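Why I wear brown now

When I was a child I did not like brown. In my language the word for brown is also the word for a cheap kind of sugar, and in my school it was the color of the corridor, the color of the soup and the color of the coat that I got from my older cousin when I was nine. The coat was too long and had one button from a different coat. I decided then that as an adult I would wear blue, and I did that for more than twenty years.

Last fall I moved from a big city to Viltden, where the trains stop only when somebody pushes the button. I had two suitcases and a box. When I opened the suitcases I saw how many blue things I had, and that most of them did not go together. This is something I did not know about blue before. There is a blue which is a little green, and a blue which is a little purple, and when you put them one over the other you look like a person who dressed during a power failure. I had six or seven different blues and I was tired of all of them.

The rule I made for myself was simple. I would not buy anything blue for one year, and I would try to buy as little as possible in general. My budget was 780 dollars for the whole year, shoes included. I wrote the number on a piece of card and put it inside the closet door. I know people who spend less, and I also know people who spend this on one jacket, so I don't want to say it is a lot or a little. It was what I had left after the deposit for the apartment.

The first brown thing was an accident. There is a secondhand shop on the street that goes down to the Kandlow (it is a river, but in summer it is more like an idea of a river), and in the window they had a pair of corduroy pants the color of bread crust. I went inside to get out of the rain. The pants cost 36 dollars, they were my size, and the lady did not need to convince me. At home I put them on with a gray sweater and stood in front of the mirror for a long time. I looked warm. I had never thought before that a person can look warm in the same way as a room.

After that I started to see brown everywhere, and I learned that it is a difficult color to talk about. In English you have a good number of words for it and almost all of them are food: chocolate, coffee, caramel, chestnut, toast. My English teacher told us once that you can call any brown "brown" and nobody will be confused, and I believed her until I tried to buy a sweater from Clendidard through their website. The color was called "bark." When the package came it was almost black. I sent it back and ordered "walnut," which was almost orange. The third one was "earth" and this one I kept. I don't know where they have earth like this, but it is a nice sweater.

I have read that painters often made brown from what was left on the palette, by mixing the rests together. I don't paint, so I cannot say if it is a good way. But I like the thought that there is some red in it, some yellow, some blue also. So I did not leave blue completely.

Something else I read, and checked with my own eyes with a lamp: brown depends very much on what is next to it. It is more or less a dark orange, and we see it as brown only when there is something brighter near. The same shirt is rich and deep on a white bed and a little sad on a wooden chair. Next to blue it looks its best, I think, because then the warm part comes forward. On wrapping paper it is quiet, and you have to look twice to see where the cloth has its folds. 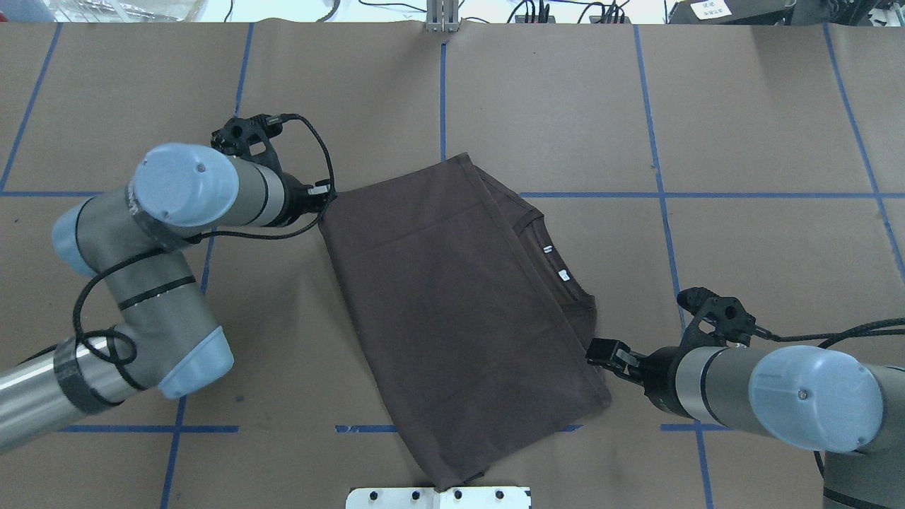
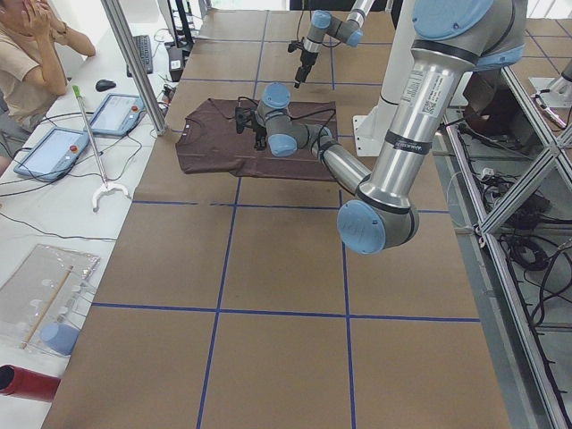
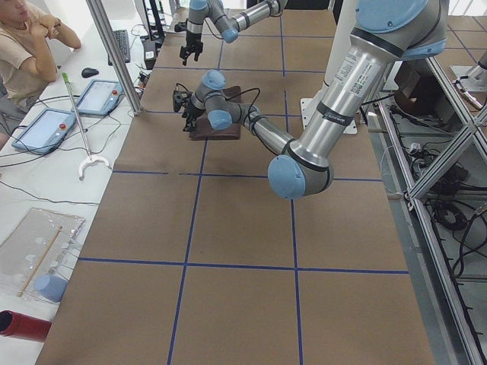 Dark brown on paper brown, with blue lines for company.

Let me say something about T-shirts, because I think this is where most people fail with one color. A jacket you can choose slowly. A T-shirt you wash every week, and dark brown changes in the wash more than I expected. My first one became, after some months, a color between mushroom and old tea. I was ready to throw it away. Then I took it to Hassanpour, the dry cleaner next to the pharmacy, to ask if they also dye clothes. They don't. But the man behind the counter gave me three pieces of advice for free, and I write them down here in case they help somebody.

Turn it inside out before you wash it. Use cold water and the short program. Do not dry it in the sun, even if you are proud of having a balcony.

I was proud of having a balcony, so the last one was painful. Now I dry the dark things inside, over the bathtub, and only the towels go out. The second T-shirt has stayed dark since the spring. The first one I use for sleeping and I have become fond of it too.

He also told me to fold dark shirts with the neck to the inside, so the light does not make a line at the collar. I am not sure if this is true. My shelf is in a closet and there is no light in it at all when the door is closed. But I do it anyway, since I fold things badly and any instruction is welcome. My mother could fold a shirt in the air, without a table, while talking on the telephone. I need the entire kitchen table and I still get one sleeve that is looking out.

What about the rest of the wardrobe? In July I put everything on the floor of the living room to see what I have. Brown pants, another pair of brown pants (these are linen and they have wrinkles from the moment you think about wearing them), the "earth" sweater, 5 T-shirts, a cardigan with leather buttons, a belt, one pair of boots. The gray things stayed. From the blue things I kept the raincoat, one shirt for weddings and funerals, and a pair of jeans, because there are limits. The others I carried back to the shop by the river, in two trips, and the lady gave me store credit for them. With the credit I got the cardigan.

There is one problem with this way of dressing, and I want to be fair about it. In winter, in the evening, on the road without a sidewalk between the station and my house, a person in brown is not visible. A neighbor told me he saw only my shopping bag coming toward him. So now I have a reflective band which I put on my arm, bright yellow, very ugly. It cost almost nothing, and I did not count it in the budget. My rule did not say anything about yellow.

A colleague asked me if it is not boring. I thought about it on the way home. Some mornings it is boring, yes. I open the closet and it looks like the inside of a cigar box. But I get dressed in one minute, and it has been many months since I changed my sweater twice before going out. The minutes I save I use for a second coffee, standing at the window.

I wrote to my cousin and asked what happened with the coat. I hoped a little that it was still hanging somewhere in the house of my aunt. She answered that after me it went to two other children, and then it became a blanket for the dog. She counted how long we had it in the family and she came to four children and one dog, which I think is a good career for a coat.

The card with the number is still on the closet door. I have exactly 100 dollars left until the end of the year, and the boots need new soles before the snow. If somebody knows a shoe repair place that I can reach by train from Viltden, please write it in the comments. The one near the station is closed and the sign in the window does not say until when.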